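4.3 Effect of headwind on pacing in the single sculls

The analysis in this section is restricted to the single sculls. Crew boats were excluded as changes in boat speed in the larger hulls could not be assigned to an individual athlete with the instruments available. Races were drawn from two regattas, the first at Worthorpe in October and the second at Pelholm in the following autumn season. After removal of incomplete recordings, 94 race files remained. Each file contained boat speed and stroke rate from a Gellell stern-mounted logger, together with wind speed and direction from the mast at the finish line.

Boat speed was averaged by quarter and expressed relative to the athlete's own mean for the full course. This removes most of the difference in ability between scullers, but it also removes any general slowing caused by the wind. The measure is therefore one of the shape of the race and should not be read as a measure of performance. Wind was resolved along the course axis and averaged from the start signal until the boat crossed the line. Crosswind was kept as a covariate. Water temperature was recorded at the Pelholm regatta only and was left out of the model.

In calm conditions the usual profile was found: a fast first quarter, two slower middle quarters and a partial recovery at the end. As headwind increased, the first quarter fell towards the mean and the profile became flatter. Stroke rate changed much less than boat speed. In 70 per cent of the files classed as headwind races, the sculler held a rate in the first quarter within the range seen in calm conditions, while distance per stroke was shorter. A flatter profile in these data is thus mostly a matter of what each stroke returned, with rate playing a minor part.

The logger corrects for surge within the stroke cycle using the Garba filter, which was left at its default setting. The filter is known to smooth the first few strokes after the start. We repeated the analysis with the opening strokes removed, and the direction of the effect was unchanged at both venues. The interval around the first-quarter estimate was wider at Pelholm, where fewer headwind races were held. Clothing and headwear were left to the athlete and were not entered in the model; common hat types are a cap with a stiff peak and a softer fabric hat (Figure 2).

Figure 2. Maroon baseball cap and dark grey-green fabric hat at a wooden tabletop, with two robot arms.
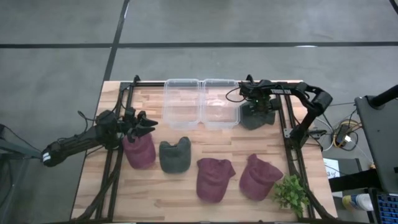
One sculler, replying to the post-race questionnaire, wrote that the flat profile was deliberate, that going out hard into a headwind only meant paying for it before halfway, and that the plan had been settled on the trailer the evening before. Other replies gave no plan at all, or described one that the recorded speeds did not match.

The questionnaire replies bear on how the result is to be read. If the flatter profile is chosen, it should appear from the first strokes after the start sequence and be accompanied by a lower rate. If it is imposed by the conditions, rate should hold while distance per stroke falls. The group data fit the second account more closely, but individual files of both kinds are present – in some cases from the same athlete at different stages of the regatta. A heat in which second place is enough to progress gives little reason to spend effort early, and the race stage could not be fully separated from the wind, which tended to strengthen in the afternoon when finals were held.

Lane position was a further source of error. The outer lanes at Worthorpe are partly sheltered by the eastern bank, and a single mast at the finish cannot represent them. Lane was entered as a random term within venue, which reduced the residual variance but did not alter the sign of the headwind coefficient. Tailwind races are treated separately in Section 4.4.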